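About Ponura

Hi, and welcome in! Ponura is a one-woman celebrity and pop culture site, and I'm the one woman. I write the posts, answer the mail, fix the broken links and argue with myself over headlines at 6 a.m. before my other job starts.

I started the site after a long winter of reading supermarket magazines on my lunch break at Holton Dental Supply. I'd get to the end of a story about some couple's "secret heartbreak" and realize there wasn't a single fact in it. A friend of a friend thought she looked sad at a restaurant. So I began rewriting those stories for my coworkers by email, just the parts that somebody had said out loud with their name on it. The emails got forwarded, people I'd never met wrote back asking for more, and after a while it made sense to put the whole thing online.

The name is the street my grandmother lived on, spelled the way I spelled it when I was six. Please stop writing in to correct it!

What I cover: movies, TV, music, reality shows (all of them, even the baking ones), awards season, weddings, breakups, comebacks and the occasional very famous dog. I put up 11 posts in a normal week and more when there's a red carpet. There are 1395 posts in the archive right now, and yes, the search box is slow. I'm working on it.

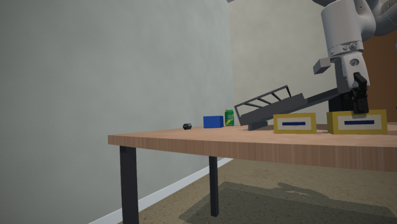
Jevlow wrote in to say the breakup posts are too polite and that a gossip site ought to have more gossip in it. Fair enough, I've heard that one before. But I have 2 rules and I'm keeping them. If a story is about somebody's kids, I leave it alone. And if the only source is "an insider," I wait until there's a better one, even when that means every other site has it first and I look like I slept through the whole thing (sometimes I did).

I do get stuff wrong. Last awards season I put the wrong singer in the wrong dress and heard about it from what felt like the entire internet. When that happens I fix the post and leave a note at the top saying what changed, so you don't have to guess.

The Saturday newsletter is the part I love most. It's a roundup of the week plus one long rambling thing about an old movie or a TV finale I'm still mad about. It's free, and you can reply to it like any other email. I keep it to one a week, so no, it won't fill up your inbox.

As for money, the ads on the side pay for hosting and, in a good month, a tank of gas. I don't take payment for coverage. Publicists, you're welcome to send news, but I can't promise I'll run it, and please don't attach 200 photos. My laptop is old and it will simply lie down and die.

Tips, corrections and strong opinions about finales can all go through the contact form. Give me a couple of days to get back to you, longer if it's Oscar week.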